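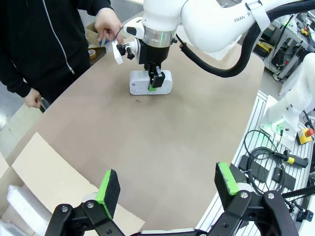 I have a confession to make about bubble wrap. For years I used far too much of it, and I used it badly. I'd roll a thing up like a burrito, tape the life out of it, drop it in whatever carton was nearest and hope! Then in September I had a stack of small boxed items to send out, all of them much the same size, and Primo Rinaldi (he packed orders at Trelidach before he came to us) watched me for a minute or two and very kindly asked if he could show me something.

His first point was the table. Clear it, cover it if you like, and put the open carton at one end with the flaps folded right out. I used to leave my flaps standing up and then fight them with my elbows every single time. Flaps out, and you can lay a packet in with one hand while the other one reaches for the next.

Then wrap first, pack second. I always did one item start to finish, wrap, box, wrap, box, and the carton ended up full of odd gaps. Now I wrap a few, lay them out on the table next to the ones still waiting, and look at the shapes before anything goes in.
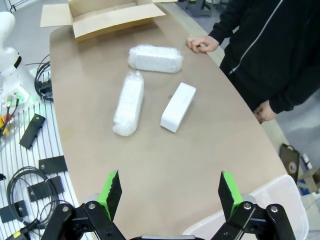

The other thing I've changed is the ends. If your wrap is wider than the item you get that crinkly bunch on either side, and I used to squash it flat with tape. Leave it puffy! Those ends are doing a nice job of keeping the corners off the cardboard. I cut my pieces 10 inches wide for something about the length of my hand, bubbles facing in, and one strip of tape in the middle holds it fine. My scissors live on a hook now, too, after I packed them into a parcel for Normunds Ozoliņš by mistake. He mailed them back, very nicely wrapped.

We also had a small argument over foam versus paper in the bottom of the carton. Urmas Petrauskas is a foam man. I like crumpled paper, mostly for the reason that I always have some, and it can go straight in the recycling at the other end. Either is good so long as nothing heavy sits right on the bottom seam.
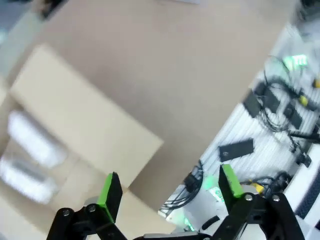

Do I need to bubble-wrap something that's already in its own box?
If the inner box is thin or the item can shift around inside it, one layer is worth the trouble. A snug, sturdy box can go in plain with padding around it.

If you save your wrap, and I do, give each piece a squeeze before it goes back on the pile. Flat bubbles are only good for lining a drawer. I keep the good stuff in a clear plastic bin so I can see when I'm running low, and the next batch going out has 8 packets in it, so I'd better go and check.

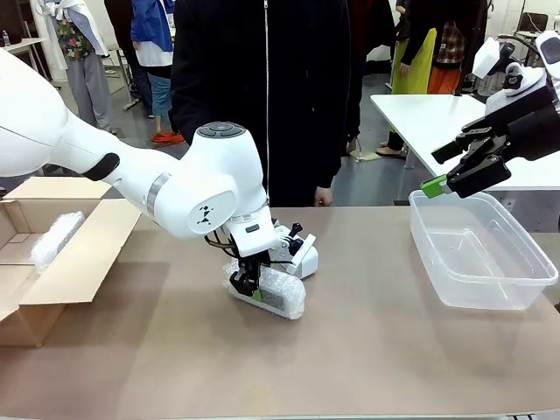
Bubble-wrapped packets, an open carton and a clear bin on the packing table.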